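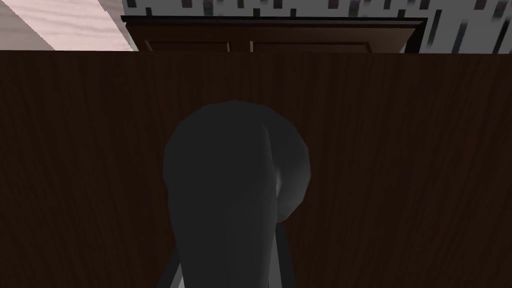 Pakby furniture repair scheme to reopen in former bank

Published 26 February 2021

A scheme that repairs old furniture and sells it at low cost is to move into the former bank building on Pakby High Street, after the town council agreed a lease this week.

The Maldonado Workshop has been without a permanent home since October, when the lease on its unit behind the railway station ran out and the site was sold for housing. Its stock has been held in two rented barns outside the town, and sales have been by appointment only.

Under the new agreement the workshop will take the ground floor and basement of the bank for four years. The council will charge a reduced rent for the first year and review it after that. The upper floor will stay empty while repairs are made to the roof.

Domingo Paredes, who manages the workshop, said the move had taken longer than he had hoped.

"We looked at the old dairy, we looked at a church hall, and we looked at a shop on Mill Lane with a door too narrow to get a wardrobe through," he said. "The bank has a wide entrance at the back and a level floor. For what we do, those two things matter more than anything else."

The workshop takes in tables, chairs, chests of drawers, bookcases and beds that would otherwise go to the tip. Items that need only cleaning are put straight on sale. Those with broken joints, split panels or damaged tops go to the benches first. Last year it handled 2,983 pieces, which was fewer than the year before, as collections stopped for part of the spring.

Upholstered furniture will still be accepted only if it carries its fire label. Mr Paredes said the rule was the cause of more disappointed callers than any other, and asked people to check under the cushions before booking a collection. Mattresses, fitted kitchens and flat-pack wardrobes that have already been taken apart will not be accepted.

Dining tables remain the most wanted items. A plain wooden table that needs sanding and a coat of oil can be sold within a day or two, Mr Paredes said, while large sideboards may wait for months.

"People are working at home and they want something solid to put a computer on," he said. "They come in asking for a desk and go out with a kitchen table."

Building work at the bank is due to start next month. The old counter will be taken out and the screens in front of it removed, but the tiled floor in the entrance hall is to be kept, along with the clock over the door. The strongroom in the basement will be used to store tools and timber. Its steel door weighs too much to be moved at a sensible cost, so it will be fixed open.

The contractor is Jiltel, which refitted the town library. The company will also put in a dust extraction system for the sanding room. Planning officers had asked for this after two neighbours raised concerns about dust and noise. Machines may be used between 9am and 5pm on weekdays and until noon on Saturdays. There will be no machine work on Sundays or bank holidays.

One of the neighbours, who runs the shoe shop next door, told the planning meeting she was not against the scheme but wanted the hours written down. The council agreed to make them a condition of the permission.

Parking was also raised at the meeting. The yard behind the bank has room for a van and two cars, and it will be kept clear for loading. Customers collecting large items will be given a time slot. Everyone else will be asked to use the market car park, where the first hour is free.

The workshop has received a grant of £800 from the Gindolico Fund towards new hand tools, including planes, clamps and a set of chisels for its evening classes. The classes covered chair repair, caning and basic finishing, and all of them had waiting lists before they were halted last year. No date has been set for them to start again. People who had paid for a place will be offered either a refund or a seat in the first class to run.

The reduced rates for households on low incomes will not change. Anyone referred by a housing association, an advice centre or a doctor's surgery can buy at half the ticket price, and delivery within the town is free for those customers. Other buyers pay a delivery charge according to distance.

Councillors voted for the lease without a count after a short debate. One member asked whether a shop or café might have paid the full rent. Officers replied that the building had been on the market since the bank left and that no firm offer had been made for it.

The workshop hopes to have the ground floor ready for customers by the summer, with room to display 100 pieces at a time. Until then, the barns will stay open for booked visits on Tuesdays and Thursdays. Collections of donated furniture have been paused while the move is planned and are expected to restart in April. Donors already on the list do not need to ring again and will be contacted in the order in which they booked.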